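Inicio Cuaderno Pinzas Mantenimiento Buscar

Taller > Cuaderno > Pinzas de mano > Revisión y ajuste

Imprimir | Enviar por correo

6 abr. 2023

Pinza de mano Savus, la segunda. Desmontaje, dedos nuevos, puesta a cero. Escribo según voy, luego no me acuerdo de nada.

Estado al llegar: cierra torcida. El dedo izquierdo llega antes que el derecho y la pieza se gira al apretar. Eifion lo dejó apuntado la semana pasada en la hoja del armario, sin más detalle que "baila". Baila, sí. Holgura clara en la base del dedo izquierdo, se mueve con la uña. El derecho firme.

Quito primero el cable del encoder y luego los dedos. ORDEN IMPORTANTE: cable, dedos, tapa. Vidar lo hizo al revés en junio con la primera y arrancó el conector de la placa. Sigue soldado con el apaño, por cierto, y sigue funcionando.

Dentro:
- polvo negro de plástico en la guía, bastante. Sale con brocha seca. No echar aire, se mete en el encoder
- grasa seca en el lado del gatillo
- el inserto roscado del dedo izquierdo girando en su alojamiento. Ahí está el baile
- muelle de retorno bien, lo dejo
- tornillo de tope sin fijador. O no lo tuvo nunca o se lo comió alguien

Lo del inserto: entró torcido de origen, se ve en la pared del agujero, más comida por un lado. Con el soldador a temperatura baja intenté volver a asentarlo. Quedó derecho pero al apretar el tornillo otra vez giraba. No hay material donde agarrar. Descartado el dedo viejo, a la caja de retales. No tirar, Rhodri quiere cortarlo para ver las capas.

Dedos nuevos

Impresos anoche con el perfil de Pornenine, en negro. Versión con el corte inclinado arriba, la misma geometría que la última que subió Myfanwy. Los dos dedos, no solo el izquierdo: con uno viejo y uno nuevo las caras no quedan iguales y la puesta a cero no vale para nada, ya lo probamos.

Repaso antes de montar:
- quitar rebaba del canto superior con cuchilla, sin tocar la cara de agarre
- agujeros de tornillo repasados a mano, con broca girada con los dedos. NADA de taladro
- insertos de latón: guía de aluminio puesta, soldador vertical, bajar despacio y aplastar el último poco con la chapa plana. Dejar enfriar con la chapa encima
- comprobar que el inserto queda a ras o un pelo hundido. Si sobresale, el dedo apoya en el latón y no en el plástico, y estamos igual que antes

Uno de los insertos salió mal a la primera (prisas). Reimprimir ese dedo, perdida casi media mañana. La impresora de Fleltthorpe estaba ocupada y tuve que esperar a la nuestra, que va más lenta con ese perfil.

Montaje

Grasa nueva en la guía, muy poca, extendida con palillo. Dedos puestos con los tornillos a medio apretar, cerrar la pinza a mano, dejar que las caras se busquen y apretar entonces en cruz. Si se aprieta abierta queda cruzado siempre. Llave corta, la larga se pasa de par sin que te enteres.

Fijador de rosca solo en el tornillo de tope. En los insertos NO, ataca el plástico (lo dice Leokadia, y la última vez que no le hicimos caso se agrietó la base en dos semanas).

Probado con papel entre las caras: abajo lo sujeta, arriba se escapa. Aflojo, galga fina en la base del derecho, vuelvo a apretar. Segunda prueba, sujeta arriba y abajo. Bien.

Puesta a cero

Procedimiento de siempre, lo copio otra vez porque la hoja de la pared ha desaparecido:

1. Pinza abierta del todo, sin tocar el gatillo. Arrancar el programa de calibrado y esperar a que la lectura se quede quieta.
2. Guardar como abierto.
3. Cerrar sin pieza, apretar lo justo para que se toquen las caras. No estrujar, los dedos flexan y el cero sale falso.
4. Guardar como cerrado.
5. Abrir y cerrar 8 veces seguidas y mirar que vuelve al mismo sitio.
6. Si se va, tornillo de tope y otra vez desde el principio.

Lectura en abierto: 873 cuentas. La primera vuelta se me fue porque tenía el cable del encoder tirante por detrás de la empuñadura. Puesto con lazo y brida floja, ya no se mueve. En cerrado vuelve clavado todas las veces.

Apunto también que el programa no avisa si guardas abierto y cerrado al revés. Se lo traga. Luego la pinza aparece invertida en los datos y te das cuenta cuando ya has grabado toda la tarde. Rhodri, ¿esto se puede arreglar con una comprobación tonta al guardar? Si cerrado es mayor que abierto, que proteste.

Cámara

Soporte limpio, tornillos comprobados. Enfocada de cerca, lo que queremos son las puntas y lo que haya entre ellas. El fondo borroso da igual. Lo que tiene que verse siempre: los dos dedos, con el hueco entre medias. Con el soporte viejo el derecho se salía cuando abrías a tope y había que tirar media sesión.

Comprobación sobre la mesa de madera clara, pinza sin nada entre los dedos:
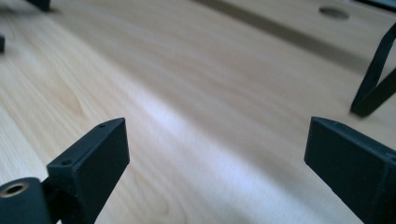

Vista de la cámara con los dedos nuevos, pinza abierta y vacía. Latón del inserto abajo a la izquierda.

Encuadre me vale. Entran los dos dedos, el derecho se ve más grande que el izquierdo. Quiero girar la cámara un pelín para igualarlos pero hoy no toco más, que si muevo eso hay que repetir la calibración de la óptica y la plantilla de cuadros la tiene Myfanwy.

El brillo en medio de la mesa no me gusta nada. La veta se lava en toda esa banda y ahí el seguimiento se queda sin puntos donde agarrarse. Opciones: bajar exposición (los dedos negros se empastan, malo), difusor en la luz de arriba, o un mantel mate. Empezar por el difusor. Eifion dice que en el almacén de Rosser sobró un rollo de papel vegetal, preguntar.

Si se mira bien el canto del dedo izquierdo se ven los dos agujeros de tornillo, y en el derecho uno. Sirve para saber de un vistazo qué dedo es cuál en las grabaciones, aunque no esté pensado para eso.

Motitas claras en el negro de la cara izquierda. No sé si es polvo o es el propio plástico. Pasar paño con alcohol y comparar mañana. Si siguen ahí, es el plástico y se quedan.

Pendiente

- difusor
- pasar paño y volver a mirar las motitas
- repuestos: imprimir 2 pares más y guardarlos ya con los insertos puestos. Quedan 7 insertos en la bolsa, pedir
- grasa, queda un culo de bote
- volver a imprimir la hoja del procedimeinto y plastificarla esta vez
- revisar holgura a la semana de uso. Uña en la base del dedo, si se mueve avisar, no apretar más por las bravas
- la primera Savus: mirar el conector del apaño antes de que lo haga él solo

Nota añadida por Leokadia Jasińska: la galga en el derecho hay que apuntarla en la etiqueta de la pinza, si no el próximo que la desmonte la pierde por el suelo. Y la geometría de la base está mal de plano si hay que calzarla, yo corregiría el modelo antes de imprimir repuestos.

Vale, tiene razón. Etiqueta puesta en la empuñadura, "GALGA DCHO". Los repuestos esperan al modelo corregido. Se lo paso a Myfanwy con la medida cuando encuentre el calibre bueno, que no está en su cajón.

Guardo la pinza con los dedos abiertos, gatillo suelto y cable sin doblar. Cargador enchufado en la regleta de la izquierda, la otra sigue fallando.

Imprimir | Enviar por correo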